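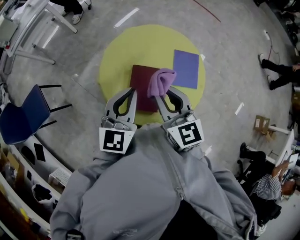
From: Usha Salian
To: handheld-practice list
Date: 2024-02-17
Subject: Re: Draft 5, floor marks and clear space

Hi Dinesh, and hello to everyone who has joined since the last round,

Thank you so much for reading the draft as closely as you did! You wrote:

> The section on floor tape says "mark the work area" and stops
> there. Our people at Climberg read it as a box around the mat,
> and Sarkis read it as where you put your feet. Which is it?
> Also, do we need a rule for people passing behind the table?
> Dinesh Achari

You're right, and I'm a bit embarrassed, as Yamuna Shenoy raised the same thing in comment 67 and I lost it somewhere in my notes. I'd like the text to say that tape shows where the operator may stand, and that anything marking the edge of the work surface should be a different color. Would that suit both groups?

As for people passing, I would rather ask for a clear strip on the operator's side (bags, crates and chairs tucked well away, please) and leave the far side to each site. Most of us share our rooms, and a rule that no one can keep does more harm than good. Loose cables are another matter, and I'd make that one a "must."

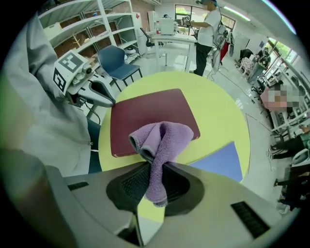

Towel held in one gripper, the second gripper pointed at the maroon board.

Teguh Tjoa also asked if the markers should be checked before every session or only after a knock. I lean toward every session, it takes so little time, but I'd love to hear from the Lamuseo folks before I change the wording. Comments by early March, if you can manage it.

Warmly,
Usha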